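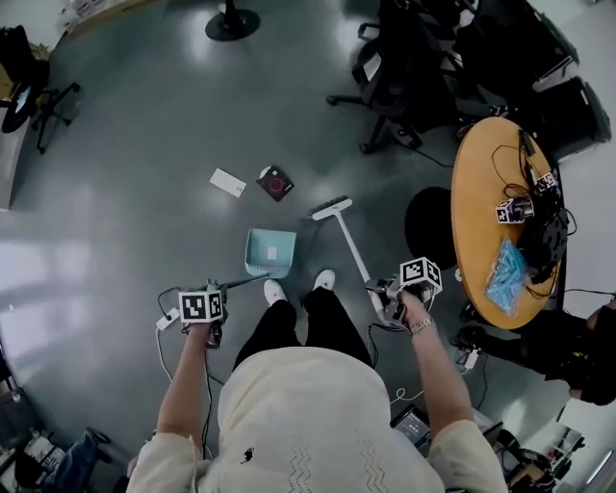 Sweeping thread. We moved into the Bumwood building in August and the floor is hard, gray and shiny, so every scrap shows. I've ended up doing most of the sweeping and have some notes.

Cards and flat packets are the worst thing to sweep on a floor like this. Dust goes where you push it. A flat card sticks to the floor, the bristles ride over the top, and then it shoots off sideways when you press harder.

What works for me: put the dustpan down first, close to your feet, and pull the trash toward you. I used to chase things across the room with the broom and bring the pan over at the end. It took twice as long and I bent down more.

Keep the front lip of the pan flat. If you tip the handle up too far the lip digs in, and if you tip it back there's a gap and everything goes under. Small packets go under every time.

For cards, come at them from the long side with short strokes. If one is really stuck I just pick it up. Wim Claeys thinks that's cheating. Wim does not sweep.

Order I do the room in: along the walls, under the round table, around the chairs, then the open middle. Stools and wheeled chairs get moved once and stay moved until I'm finished.

Pole bases and chair wheels collect hair. The broom won't get it out of the wheels. I use an old pair of scissors and a bit of tape for that, every couple of weeks.

Sanne De Smet asked why not vacuum. We have one. It lives at Tiltelwood two floors down, it's heavy, and it won't take a card or a packet anyway. I borrow it for the corners once a month.

On brooms: soft bristles for this kind of floor. The stiff one we brought from the old place flicked grit everywhere and is now outside for the steps. A long handle matters more than I expected. My back was sore with the short one.

Rinse the dustpan now and then. Dust sticks to the inside once anything sugary has been in it, and after that it never empties properly. Warm water, drip dry upside down.

The whole room takes me 35 minutes if people have picked their bags up, a lot longer if they haven't. Please pick your bags up.

Ada Grasso wants a sign-up sheet for next month. Fine by me. I've put one on the inside of the closet door with 2 names on it so far, mine and hers.

Someone also asked about mopping. I only do it after sweeping twice, with a damp mop and clean water. Too much soap leaves streaks you can see from the door. Next job is the stairs.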